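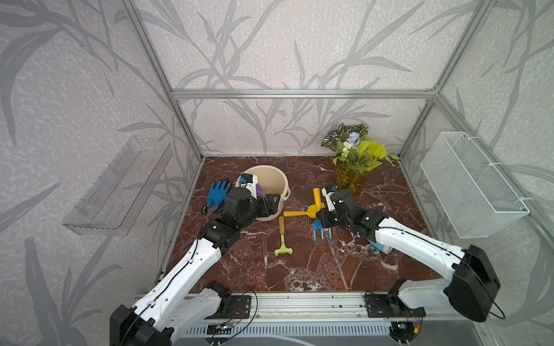 The two-arm cell with the garden tool set, bucket at left.

Ismail Amrani runs data collection for the Lendby project at Ello, and most of his day goes to deciding which recordings to keep. The set he is working on now is called Kütt. The task is to put small garden tools into a bucket.

"The instruction is one sentence," he says. "The variation is in where things lie and how you approach them."

Kütt holds 1515 accepted episodes out of 2180 recorded. Amrani rejects an episode when the two arms drift out of sync in the logs, when a wrist camera drops frames, or when the operator hesitates long enough that the model would learn the hesitation. Failed grasps stay in if the operator recovers.

"A miss followed by a second try is useful. A miss followed by four seconds of nothing is four seconds of training on nothing."

The table surface is veined marble and the walls carry a leaf print. He wanted texture behind the tools. The earlier set, Berklow, was recorded on plain gray, and policies trained on it did poorly once the background changed.

Each operator records in blocks of 200, and tool positions are reset by hand between episodes. Amrani tried a printed placement chart in March and dropped it. "People followed the chart too well. You got clusters."
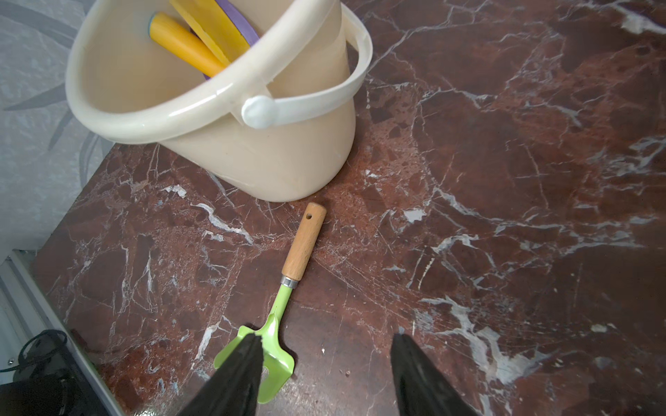

Page last changed: 29th April

The wrist views are stored at the same rate as the fixed view. Amrani considers them the more valuable stream for thin handles, where the last few centimeters of the approach decide the grasp. In the fixed view a gripper can hide the tool it is closing on.

Asked which tool takes the most attempts, he names the little green rake. "Wood at one end, short tines at the other. Operators disagree about which end to take. I let them disagree."

A further 432 episodes are waiting for review. He checks them at double speed, fixed view first, then both wrists.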